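Plain cardboard, fewer returns: how Amrani rethought its parcels

Corina Anghel keeps a ruler in her coat pocket. As packaging manager at Amrani, a mail-order supplier of kitchen and tableware based in Tretport, she measures boxes wherever she finds them, including those that arrive at her own house.

"Most cartons are specified once and then left alone for years," she says. "The product changes, the courier changes, and the box stays the same. Ours dated from when we delivered on pallets to shops."

The firm began its review in February with a count of the carton sizes held in its warehouse. There were 24. By weight of use, six of them accounted for almost every order. The remainder were kept for goods that had been discontinued or for customers who had moved elsewhere.

Anghel's first step was to withdraw the little-used sizes. The second was to look at board grade. Amrani had been buying double-wall board for everything, on the assumption that a thicker wall protects better. Kanchan Bisht, who runs the test bench at the board mill in Tritville, disputes this.

"Double wall gives you stacking strength," says Bisht. "If the parcel travels alone in a van, stacking strength is rarely what fails. The corner fails, or the tape fails. A single-wall box of the right size, filled properly, will survive a drop that a half-empty double-wall box will not."

Her bench drops each sample on one corner, three edges and six faces, in that order. The sequence is fixed so that results can be compared between batches. Samples are held overnight in a conditioned room beforehand – board takes up moisture from the air and loses stiffness as it does so.

"People test a carton straight off the line in a warm building," she says. "Then it spends a night in a damp depot. You need to know the second figure."

Void fill was the harder question. Amrani had used air pillows, which are light and quick to place but move about under vibration. The trial compared them with crumpled paper and with die-cut inserts made from offcuts of the same board. The inserts performed best for glassware. They also took longest to fold, and the packers said so.

"The first version had eleven creases," says Anghel. "I timed myself and gave up. The present one has four, and it goes in flat and opens as you push it down."

The trial covered 1,346 parcels sent on ordinary delivery routes. Anghel declines to give the breakage rate by product, but says that claims on stemmed glasses fell enough to pay for the inserting work. Plates showed little difference between the three methods, and these are now packed with paper alone.

Tape has changed too. The cartons are closed with a water-activated paper strip, applied in one length along the centre seam. Bisht recommends an overlap of at least 60 millimetres at each end and considers anything shorter a fault.

The next order, for 2,000 inserts in a smaller pattern, is intended for cups. Anghel expects to change it again.

"The handle is always the problem," she says.

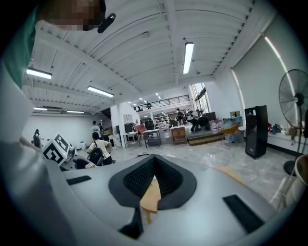 A flat piece of cardboard on the floor, upper right.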